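# Endale two-arm bench cell

Open day and demonstration notes, Gornard workshop. Page last updated 5 Dec 2024.

Endale is a two-arm bench cell for light food handling. It is made for bakeries, canteen kitchens and small producers who portion, load, steam and plate by hand and want to see how much of that could move to a machine. It is sold and supported by Funereo. The arms and grippers come as one package with the controller, and the Skakix software is included in the price.

This page covers what is in the package, what it needs in the room, and what visitors can expect at an open day. The full specification sheet is sent out with a quote.

## What you get

- 2 arms with base plates and mounting bolts
- One two-finger gripper per arm, fitted
- One wrist camera per arm, with cable
- Controller and emergency stop
- Skakix licence for one site, with updates for the first year
- A printed set-up guide

Tables are not part of the package. You can use your own if they are level and don't rock. If you lean on a corner and it moves, the arms will find that out too.

A laptop isn't included either. Skakix runs on most recent machines, and we'd sooner you used one your staff already know.

## The open day

Open days are held at the Gornard workshop. The June one was full, so please book ahead. Each session takes 65 minutes and has room for 4 visitors. Most people come in pairs, usually one person from the kitchen and one from the office, and that works well. The kitchen person asks about the dough and the office person asks about the power bill.

The first part is a short talk at the bench. After that the cell is run on a handling job. The usual one is steamed buns, moving them between plate and steamer, and you can stand close enough to see the fingers. There is a line on the floor. Please stay behind it while the arms are powered, even if they aren't moving.

We use buns for a reason. They are soft, they mark easily and no two are quite the same shape. A gripper that is set too tight leaves a dent that any customer would notice. Boxes and bottles are a much easier job and they don't tell you much about food.

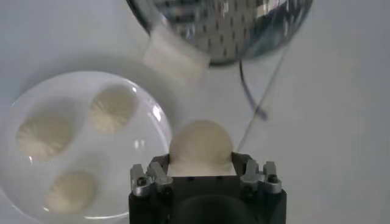
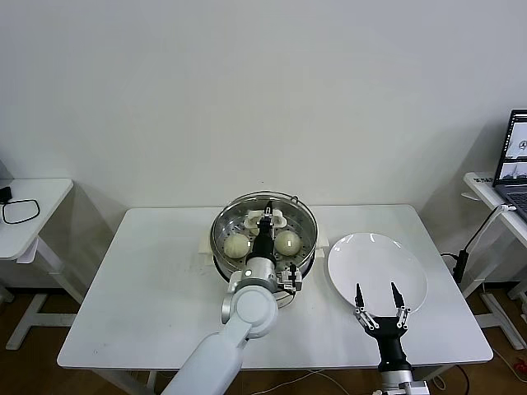
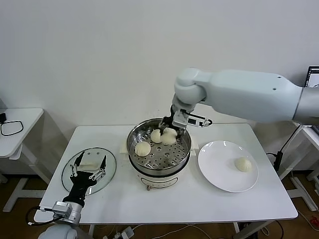 Questions are taken at any time, and the operator will pause the cell if you want to look at something more closely. If you'd like a part of the job run again, ask. The operator can step back to an earlier point in the program without starting over, though it takes a moment for the arms to return to their rest position.

You are welcome to bring your own product. Let us know when you book so there is room in the fridge. Dumplings, rolls, pastry cases and portioned dough are all fine. Please don't bring anything containing nuts. Very sticky doughs can be tried, but expect some of the time to go to cleaning the fingers.

Results with a visitor's own product vary a lot. An hour isn't long enough to tune a job properly, and we won't quote a rate from what happens on the day. If the product looks suitable, the next step is a paid trial, and the cost comes off the price if you order.

## Room and power

The cell runs from ordinary wall outlets. It doesn't need compressed air. Leave clear space on every side so that a person can walk past without reaching into the work area, and keep cables off the path people use with trays.

The cell should be set up away from a deep fryer or open flame. Steam is all right in moderation, but the wrist camera lenses will need wiping. Keep a dry cloth handy. Don't use a spray cleaner on the arms -- put it on the cloth first.

Lighting matters more than most buyers expect. A plain, pale work surface and even overhead light make set-up quicker. Direct sun through a window is the usual cause of trouble in the afternoon, and a blind fixes it.

## Setting up a job

Jobs are built in Skakix from short steps: where to pick up, how far to close the fingers, where to put down. Steps can be saved and used again in another job. Someone who is comfortable with a spreadsheet can usually make small changes after the training day, such as shifting a plate position or adding one more pick. New jobs take longer, and most buyers ask us to build the first one.

The two arms can share a job or work separately. When they share, Skakix keeps them out of each other's way by making one wait. This slows things down a bit. If your layout lets each arm keep to its own side, use that.

Finger opening and closing force are set per item. Write your settings down. People do lose them, and then phone us.

## Cleaning and care

The fingers come off for washing. The gripper body and the arm do not, and they must not be put under a tap. Check the finger screws at the start of each shift and snug them up if needed. A spare pair of fingers is worth having on the shelf.

Contact with unwrapped food is a matter for your own food safety plan. We can supply material details for the fingers, but your inspector has the final say on how the cell is used on your premises.

## What it isn't suited to

Heavy pots, hot oil, knives and anything that has to be done at speed. The cell is slower than an experienced cook at nearly every single task, and visitors should come expecting that. Buyers who are happy with it tend to be the ones with a dull, steady job that runs for hours.

It also isn't meant to be moved between sites every week. Shifting it across a room is fine, but positions have to be checked again afterwards, and you should allow more than 2 hours for that the first time.

## Booking and orders

Book an open day place through the Funereo contact form and choose "Endale visit". Give the number of people, any product you plan to bring, and whether you need step-free access (the side door is level, the front has stairs). Closed shoes are required in the workshop. Parking is behind the building, and the spots along the fence belong to the neighbours.

Quotes are sent by email and include delivery, installation and one training day. Extra grippers, spare fingers and further Skakix licences are listed separately.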